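Color Lab Tables Open at the Watmont Library

Wednesday, November 2, 2022

The back room of the Watmont Library smelled faintly of vinegar on Saturday morning, and it was full of kids who did not want to go home. The Nindolcombe Science Club has started its fall run of color labs, and if the first one is any sign, the families of Watmont are going to need to sign up early!

The idea is simple. Children ages eight and up work at big white tables with food coloring, water and a few kitchen ingredients, and they learn to measure, pour and mix the way people do in a real lab. The first session had 50 places. By the time the doors opened there were 52 children on the list, and the club squeezed everyone in.
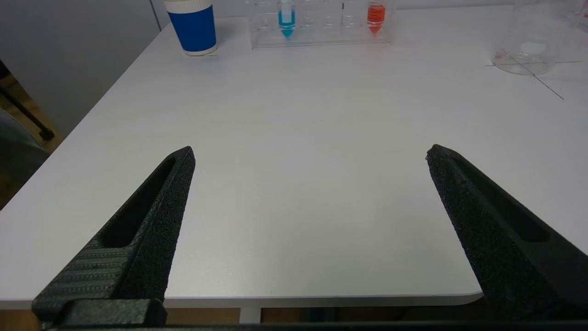

Anas Atallah

Two colors get everyone going, a bright cyan blue and a vivid orange-red, each in its own pointed tube in a clear plastic rack. The tubes are the conical kind used in centrifuges, and for plenty of the kids it was the first time they had held one. I watched a girl in rain boots hold hers up to the window for a good minute before she would let her brother have a turn.

The paper cups are for mixing. Each child adds a little of one color to a cup, then a little of the other, and writes down what they get after every step. Blue and orange-red make a surprising range of browns and grays, and some of the names the kids gave them were wonderful (my favorites were "wet bear" and "Grandpa's car"). Then come the red cabbage juice and the baking soda, and the noise level goes way up.

The club began in July with a single afternoon in the park, where the wind kept knocking over the cups. Moving indoors has made a huge difference. The tables are smooth and wipe clean, there is room to spread out, and the racks mean the tubes stay upright even when somebody bumps an elbow. Most of the supplies were paid for with $796 raised at the Khasawneh Bakery's bread sale this fall, with enough left over for goggles in small sizes.

The next lab is on density. Kids will try to stack colored sugar water in layers inside a single tube, starting with the heaviest at the bottom. I tried it at the end of the morning and got 3 layers before the whole thing turned to mud, so I will be back in line with everybody else.

Sessions are free and last an hour and a half. Old clothes are a very good idea. Parents are welcome to stay and mix, and quite a few did. Sign-up sheets are at the library's front desk and at Tadeck Hardware on the square, and younger brothers and sisters can color at the low table by the door while they wait.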